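Accept cookies to keep this site working the way you expect. Manage choices | Accept all

Naton working group, remote teaching
Minutes, March 1, 2022

In the room: Myung-ja Hyun (chair), Gil-soo Baek, Mererid Gough
On the line: Si-woo Myung, Ye-rin Kong
Minutes: Mererid Gough, again

1. Last minutes
Approved. Gil-soo asked that "the incident with the headset" be changed to "the headset matter." Changed.

2. Where we are with demonstrations
The target for simulated runs by remote control stays at 3,700. We have over 2,000 recorded. Myung-ja asked how many of those are good. There was a pause on the line. Si-woo said 700 have been checked from start to finish and the rest have been "looked at," a term the group agreed to retire.

Gil-soo reported that the two operators at Brirkesov now drive the arm in quite different styles. One goes straight for the object and fixes the grip afterward. The other circles it like someone choosing a melon. Both finish the task, and the trained policy has picked up a bit of each, so it circles and then lunges. Agreed that one style has to win. No agreement on which.

3. Camera views in the simulated room
Most of the item went on what an operator can see while steering. The view under discussion has a flat light blue surface across most of it, very near, with the room squeezed into a strip on the left: a tan box, something gray beside it, a bit of wall. Myung-ja's position was that if a person can't steer from a view, we shouldn't expect the policy to learn much from it either.
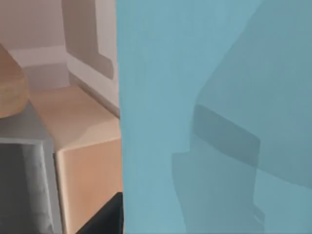
Ye-rin disagreed, and said the operators have a second view to steer by, so a blocked one costs them nothing, and that a policy trained only on tidy views will fall apart the first time a thing gets between it and the work. She would keep such runs and tag them. Si-woo offered to write the tag. Gil-soo asked whether this was the same tag Si-woo offered to write in August. It was.

Decision: keep the runs, tag them, train once with and once without, then compare.

4. Teaching by hand
Wasonach would like us to go back to guiding the real arm by hand for the close work. Gil-soo is in favor - he says he can feel when the joint is fighting him, and the joystick tells him nothing. Myung-ja pointed out that his hand-guided runs also have his sleeve in them. Short sleeves from now on.

5. Actions
Si-woo: the tag.
Ye-rin: the with-and-without comparison, once there is a tag.
Gil-soo: one page on operator style, with no fruit in it.
Mererid: find out whether Ki still holds the spare joystick, and ask nicely.

6. Any other business
Myung-ja asked for shorter meetings. Discussed at length.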